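プルカナリ荷づくり会 11月の打ち合わせ議事録

書いた人:シェイラ・ベナビデス(今回も私です。字が汚いと言われたので今回から打ち込みにしました)
出席:ニディア・ロサノ、アルシデス・アヤラ、フィリス・トレロア、私
欠席:ラファエレ・コッコ(あとから電話で少し参加)

始まったのは午後2時を少し過ぎてから。フィリスが焼き菓子を持ってきてくれたので、最初の話題はほぼそれでした。レシピは別紙、と書きたいところですが、まだもらっていません。フィリスさん、お願いします!

1.前回の宿題

袋の見積もりはアルシデスがワランガから取ってくれました。白い布の手提げで、200枚と300枚の2通り。300枚のほうが1枚あたりは安いけれど、置く場所がないよね、という話になり、ここで結構もめました(もめたといっても、みんなお菓子を食べながらです)。結局200枚で決定。足りなくなったら追加します。

ニディアの宿題だった送り先の名簿は、29か所まで確認済み。残りは次回までに。去年の住所のままになっているところが混じっているそうなので、心当たりのある人はニディアに直接言ってください。

2.袋の中身

お菓子の小袋、タオル、手紙、それから小さいメモ帳。メモ帳はクランドゥシツの在庫を使います。靴下も入れたいと私が言ったのですが、サイズはどうするの、とアルシデスに聞かれて答えられませんでした。靴下は保留です。くやしい。

お菓子は割れやすいので上に置く派(フィリス)と、軽いから先に入れて端に寄せておけばいい派(ニディア)に分かれました。電話のラファエレは「どっちでもいいけど統一して」とのこと。ごもっとも。試しに何袋か詰めてみて、手紙とメモ帳を先に立てて入れ、お菓子は最後、で落ち着きました。

3.詰め方の手順

薄い布の袋は、置いただけだと口がくたっと閉じてしまって、片手で開けながらもう片方で入れようとすると中身が引っかかります。私は3回やって3回ともタオルがはみ出しました。そこで、口の両端を持って左右に広げる係と、入れる係の2人1組でやることにします。持ち手は中に巻き込まないよう、手前と奥に出しておくこと。最後にのぞいて、お菓子が入っているか見るのも広げる係の仕事です。

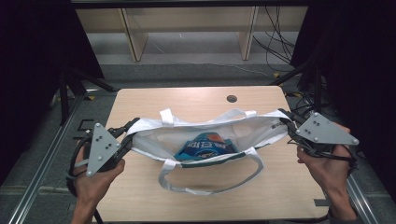

4.机と置き場所

作業は木の天板の机で。角が丸いので布が引っかからず助かる、とフィリスが言っていました。天板に配線用の丸い穴があるので、小さい紙類は穴のそばに置かないように(前にシールを1枚落としたのは私です、すみません)。

詰め終わった袋は持ち手を上にそろえて箱へ。箱に何と書くかでまた少し話しましたが、「インデント行き」と「それ以外」の2種類だけにします。

5.次回まで

アルシデス:袋の注文
ニディア:名簿の残り
フィリス:手紙の文面、あとレシピ
ラファエレ:箱の手配(電話で了解もらいました)
私:靴下のサイズ問題をもう一回考える

次回も同じ部屋、午後2時から。お茶は各自持参でお願いします。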